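Raquetes, cordas e bolas: o que vale a pena fazer em casa

Atualizado em 11/11/18

Todos os invernos reaparecem os mesmos conselhos sobre material de ténis, copiados de página em página. Experimentei boa parte deles na bancada da garagem e a maioria não serve para grande coisa. Ficam os que aproveitei e os que deixei de lado.

Bolas no congelador

Diz-se que o frio "recupera" as bolas mortas. Não recupera. Uma bola perde pressão porque o gás atravessa a borracha, e o congelador não o volta a pôr lá dentro. O micro-ondas é pior ideia ainda e estraga o feltro. Os tubos pressurizadores atrasam a perda em bolas novas, desde que a tampa vede bem. O Wakus que comprei aguentou um mês e depois começou a deixar fugir ar pela rosca. Um pouco de vaselina na borracha da tampa resolveu, coisa que o folheto não menciona.

Punhos pegajosos

Talco, pó de giz, laca para o cabelo: já vi recomendar tudo. O talco faz uma pasta cinzenta ao segundo jogo. Troque o overgrip, que custa menos do que o frasco. Comece pela base, estique só o suficiente para não fazer rugas e sobreponha 2 milímetros em cada volta. Se o punho de origem estiver gasto, tire-o primeiro; overgrip novo sobre espuma desfeita continua a rodar na mão. Para os restos de cola, álcool num pano e paciência. A cola De Haan em bisnaga, que muita gente jura ser própria para punhos, deixou-me uma crosta que tive de raspar com um cartão velho. A fita de dupla face chega perfeitamente.

Cordas que "duram mais"

Cera de vela nas cordas é conversa. Durante umas pancadas parecem deslizar melhor, depois juntam pó de terra batida e ficam ásperas. O que ajuda é endireitá-las com os dedos entre pontos e limpá-las com um pano seco no fim. Também desconfio de quem manda trocar de corda em datas certas. Quem joga uma vez por semana não tem o desgaste de quem treina todos os dias. Veja os entalhes nos cruzamentos: quando são fundos, está na hora.

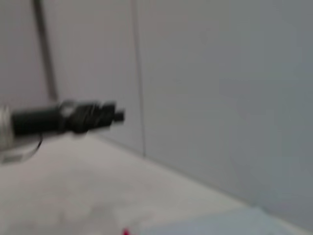
Antes de gastar dinheiro em cordas novas, procure fissuras no aro da raquete. Um aro com fenda pode ceder na máquina de encordoar, e depois discute-se de quem é a culpa. Se a raquete for escura, pouse-a num fundo claro e ponha a luz de lado. Na foto há um realce cinzento ténue ao longo do bordo de cima do corpo quase preto, e é ele que o separa do fundo; no aro deve procurar uma linha parecida e segui-la devagar com os olhos. Onde ela se interrompe ou faz um degrau, passe a unha. Um risco de tinta mal se sente, uma fenda prende. Bater com os nós dos dedos e "ouvir o carbono", como já me ensinaram, nunca me disse nada de útil.

Fita de chumbo

Pode ser útil, mas as promessas são exageradas. Cole pouca, 30 centímetros cortados em dois pedaços iguais, um de cada lado da cabeça, e jogue antes de acrescentar mais. Lave as mãos depois. E pese a raquete antes e depois numa balança de cozinha, sem confiar no número impresso no quadro.

Sapatilhas e sacos

Máquina de lavar, não. A cola da sola sofre e a forma perde-se. Escova seca para a terra batida, palmilhas fora e papel de jornal dentro. As saquetas de carvão Tillwood, que se vendem como milagre contra o cheiro, deram-me o mesmo resultado que o jornal. O saco deve ficar aberto em casa – fechado com uma toalha húmida, não há saqueta que lhe valha.

Carro e garagem

Não deixe raquetes na bagageira ao sol. Em janeiro o problema é menor, mas a humidade também não faz bem à tripa natural. Um armário dentro de casa serve, sem capas térmicas.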